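Notes for October evening talk: writing a eulogy

Slide 1. Welcome. Dilruba Gunawardena, celebrant, 11 years. Toilets by the stairs, tea at the break.

Slide 2. Length. 300 words if you are nervous, 961 was the longest I have read out. Print it large.

Slide 3. Who to ring first. Old workmates get missed. For Santeri Kemppainen's service the best story came from the Kauppinen bakery, where he drove the van. Read the van story. Pause.

Slide 4. Dates and names. Check spellings with two relatives. Step-children go in.
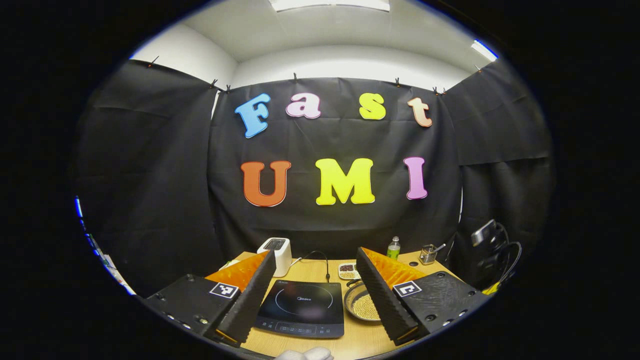 Slide 5. Difficult people. You can leave things out. Don't say he was patient if the front row knows he wasn't.

Slide 6. On the day. Water, spare copy, someone ready to take over. Look up at the end of each paragraph.

Questions. Handouts by the door, 200 printed, take one for a friend.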